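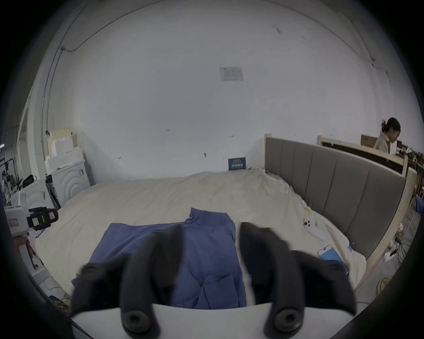 *A blue long-sleeved top laid out on the bed, with the remote and a phone for company.*

# Drultis clothes swap is coming back, and this time there's a proper ironing corner

30 January 2024

If you missed the big clothes swap at Drultis hall in October, you missed a treat, and I say that as someone who only went along because it was raining and I'd heard there was cake. I came home with a winter coat, two scarves and a pair of cord trousers I've hardly taken off since. My own contribution was a bag of jumpers that had shrunk (or I'd grown, let's leave it there).

So I'm very pleased to pass on that it's happening again. The hall has been booked for the second Saturday in March, doors open at ten, and the whole thing wraps up at three so the dance class can get in. Entry is £2, the same as last time, and children come in free.

I rang Iddrisu Kwofie, who put the first one together, to find out what's changing. Quite a lot, as it happens! He told me that 946 items were handed in last time and that the tables were nearly bare by two o'clock. "We had people queuing down past the bike racks," he said. "I'd planned for a quiet little morning with a flask." More than 200 people came through the doors, and the hall's one clothes rail gave up before lunch and had to be propped against the piano.

For March he's borrowed eight rails from Heleck, the dry cleaner's on the corner by the bus station, and they're lending two ironing boards and a steamer as well. You'll be able to press something before you put it out, or freshen up whatever you've picked before you take it home. I think this is a brilliant idea. Half the stuff I passed over in October was probably lovely and just looked sad from being squashed in a carrier bag.

The tokens are changing too. Last time you got one for each thing you brought, which meant a baby vest counted the same as a wool coat, and there was a bit of muttering about that in the tea queue (I may have muttered myself). Now it's one token for tops, skirts, trousers and children's things, two for dresses and knitwear, and three for coats and boots. Spend them on whatever you like. If you've got tokens left over, you can drop them in the jar by the door and they'll go to anyone who's come without much to swap.

You can bring up to 15 items each. They need to be clean, with working zips and all their buttons, and no underwear or swimwear please. School uniform is very welcome, especially the Cerport Primary sweatshirts, which went in minutes last time. Shoes are fine if there's some life left in the soles.

If you'd like to get ahead of the crowd, you can hand things in at the hall on the Friday evening before, between five and seven. You'll get your tokens there and then, and on the day you can walk straight past the sorting table. I'll be doing that, because the sorting table in October was chaos. Cheerful chaos, but still.

My own sorting has started already, badly. I've been laying shirts out one at a time and asking myself whether I've worn them in the past year, and then arguing back. There's one I last wore to a wedding and have kept ever since in case of another wedding. I'd say the pile for the swap is at four and the pile for "maybe" is taking over the spare room.

There's a mending table as well, and that's new. Abhishek Sisodia, who used to do alterations at the Kaushik Tailors shop before it moved out to the retail park, will be there from eleven until two. He'll sew on buttons and fix small hems while you wait, and he's happy to show you how to do it yourself if you've got ten minutes. Bigger jobs like new zips he can't manage on the day. "Bring the button if you've still got it," he told me. "Everybody brings the shirt and leaves the button in a drawer." I went and looked in my kitchen drawer after we'd spoken and found enough to open a stall.

Whatever's left at the end goes to the charity shops in town, apart from coats and blankets, which will be kept back for the night shelter. Last time the leftovers came to 106 items, and all of it fitted into the back of one estate car with a bit of leaning on the boot.

The money from the door goes on the hall roof. It's been leaking over the stage since before Christmas, and the fund needs another £1,000 before the roofer can start. The October swap and the cakes made a good dent in it, so please have a slice of something even if you don't find a coat.

Parking is tight, as ever. The number 9 stops right outside, and if you're driving, the school car park at Cerport Primary will be open from half past nine, a five minute walk away. There's a ramp at the side entrance for buggies and wheelchairs, and two changing cubicles with mirrors this time, so no more trying things on over your jumper behind the piano.

If you can spare an hour to help set up the rails, Iddrisu would love to hear from you. There's a sign-up sheet on the hall noticeboard, next to the one for cakes. I've put myself down for a lemon drizzle.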